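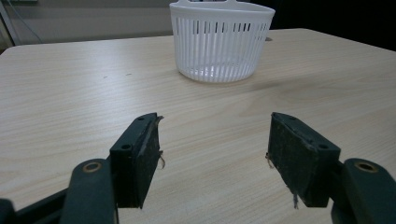

**Rolwood Residents' Group, minutes, 4/7/18**

Eleven households represented. Chair opened at ten past ten. Minutes of the last meeting accepted with one correction: the side gate was "looked at," not "repaired."

**1. Water bills**

The building's bill is up again. Nurnetti, who manages the property, wrote to say the increase comes from "seasonal use." Several members asked which season they had in mind, as the period covered starts in December and the pool has been shut the whole time. The letter gives no meter readings. The group would like to see readings before it accepts any explanation, seasonal or otherwise.

*Action:* Secretary to ask Nurnetti for the actual readings, in writing, and to ask again if the answer is another phone call.

**2. Laundry room**

Jeron has offered to replace the coin machines with card machines at no cost to residents. The chair read out the offer. Questions from the floor:

- What does a wash cost after the first year? The offer doesn't say.
- Is money left on a card refunded when someone moves out? It doesn't say that either.
- There is a $23 charge for a lost card. One member thought this was a lot for a piece of plastic. No one argued.

A show of hands was taken on whether to accept. Three in favor, the rest wanting to see the full contract first. The secretary doubts the contract will read any better than the offer.

**3. Parking lot**

Nistor quoted $1000 to repaint the lines. Last time the paint was gone in under a year, and the same company did the work. Their letter says the new paint is "longer lasting." Longer than what was not stated. The group agreed to get a second quote and to ask for some kind of guarantee.

Unit 205 again asked for the space by the ramp to be marked properly. This has been in the minutes since before the current chair. Agreed it should be done first, whoever gets the job.

**4. Summer cookout**

Same date problem as last year. Half the room wants June, the other half says June rains. Put off to the next meeting, where it will presumably be put off again.

**5. Other business**

The hallway light on the second floor is still flickering. Nurnetti's log shows it as fixed. A member who lives opposite it disagrees.

Request to keep bikes off the back stairs.

Closed at 11:25. Next meeting same room, date to be posted by the mailboxes.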